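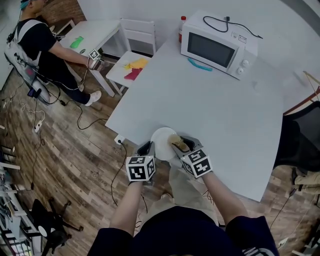

Participants wanted: hand-held gripper demonstration study

Olen is recruiting adults for a paid study on learning manipulation skills from human demonstration. Sessions take place at our Fundville lab during July.

Background

Policies trained on hand-held gripper demonstrations transfer well to a robot arm when the demonstrators are experienced. In our last round, 2,869 demonstrations were recorded by lab staff. The resulting policy performed noticeably worse on two-handed tasks than on one-handed ones, and we suspect that staff habits account for part of the gap. The new round, run under the project name Kettle, tests whether demonstrations from people with no robotics training reduce it.

What you will do

You will hold one gripper in each hand and carry out short kitchen and tidying tasks at a table, such as steadying a plate while handling a piece of food, or moving and folding cloths. Marker cubes on the grippers are used to track their position. Tasks are repeated with small changes in object placement. Most are done standing; some are done seated.

A session lasts 60 minutes including breaks. Each participant attends 6 sessions.

Requirements

- Age 18 or over
- Normal or corrected vision
- Full use of both hands and no current wrist or shoulder injury
- No previous work in robotics or teleoperation
- Closed, flat shoes

Data

We record gripper position, jaw opening and video. Faces are blurred before the data leave the lab. You may withdraw at any time and ask for your recordings to be deleted.

Payment

Paid per session, at the end of each visit. Parking is free.

To apply

Write to Jasmina Lazarević, study coordinator, with your available days and your dominant hand. Applications close Sat 14 July. Questions about the method go to Roy Hebden.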